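I have been trying to clear the white table since October, and I would like it noted that I got very close. The post went. The mugs went. Seventy-three takeaway menus went, one of them for a place in Zurkbridge that shut before I moved here. What remains is cubes.

Ebise brought them round in a Ferby bag, on the grounds that her flat was full. Mine is also full, but I answered the door. 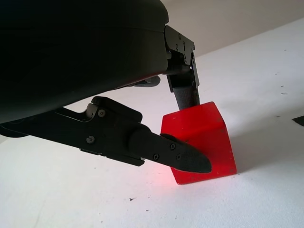
*The red one. Annoyingly, my favourite.*

It's a good red, I'll give it that, bright and faintly see-through in the way of a boiled sweet. I've tried it on the bookshelf, where it looked like a mistake, and on the windowsill, where it looked like a more expensive mistake. Ibsa suggested a drawer. Ibsa has never seen my drawers.

So they live on the table, along with a small flat black piece that I daren't throw away in case it belongs to something.
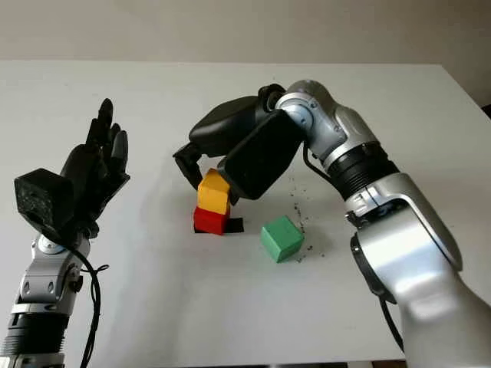

Then there are the crumbs. I wiped that table at 15 minutes past eight, with the good cloth, and by lunch it had grown a fresh crop. I blame the seeded loaf from Negussie, which sheds if you so much as look at it, and which I will be buying again tomorrow.

Next up is the cupboard under the stairs. Sumeya has offered to help, provided she can bring a few things over first.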